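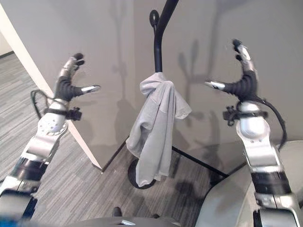

Etelka Halász swears the best thing she ever did for her 3D scenes was to throw out half her lights. I laughed when she told me, then I opened my own project and counted 14 of them in one small courtyard!

So I spent a month in Beltemov, the free lighting tool from Graltside, baking everything I could. Baked light is worked out ahead of time and saved into a texture, so the engine has almost nothing left to do -- and the shadows come out so soft and lovely. My courtyard went from a stutter to a smooth walk, even on my old laptop.

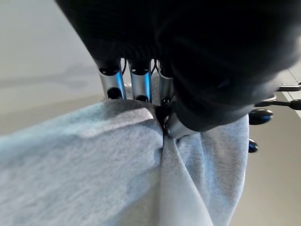
Can you still have a lamp that flickers? Keep that one lamp live and bake the rest.

Wian Venter did just that in his harbor level, which has 121 baked lights and a single live lantern swinging over the dock. It's gorgeous. The bake took him about 305 minutes, mostly overnight, and he has already started on the fish market next door.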